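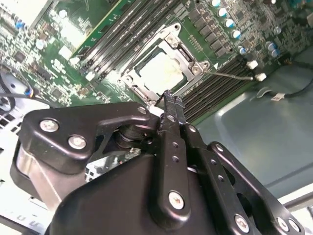

Signature Thresholds and Small Parties in the Clanuner Town Election
Student project report, Local Government course
August 4, 2026

Our group wanted to find out how hard it is for a brand-new party to get on the ballot in Clanuner, and we ended up having a great time with a pile of old election rules!

Until the last rule change, a new list needed 600 signatures from registered voters. Now it needs 1000. The two bigger lists, Tristumard Together and the Semwal Road Alliance, already hold council seats, so they don't have to collect any. The Prurnik List does, and it let us follow its drive for 8 weeks.

When we finished our fieldwork it had 706 valid signatures. Under the old rule it would be on the ballot already. It has until September to find the rest, and the people we met at its street tables were still cheerful about it.

What surprised us most was how many signatures get thrown out. People sign with an old address, or they live just over the town line in the next district, or they sign twice (it happens a lot at the market – the same people walk past every week). The clerk's office checks every sheet by hand and was very patient with our questions.

We also read the council debate on the change. Supporters said a longer ballot confuses voters. Opponents said the higher number protects the lists already in office. We split on this ourselves, and two of us switched sides halfway through – which made for some loud meetings.

Next term we would love to compare Clanuner with a town that charges a deposit and asks for no signatures at all.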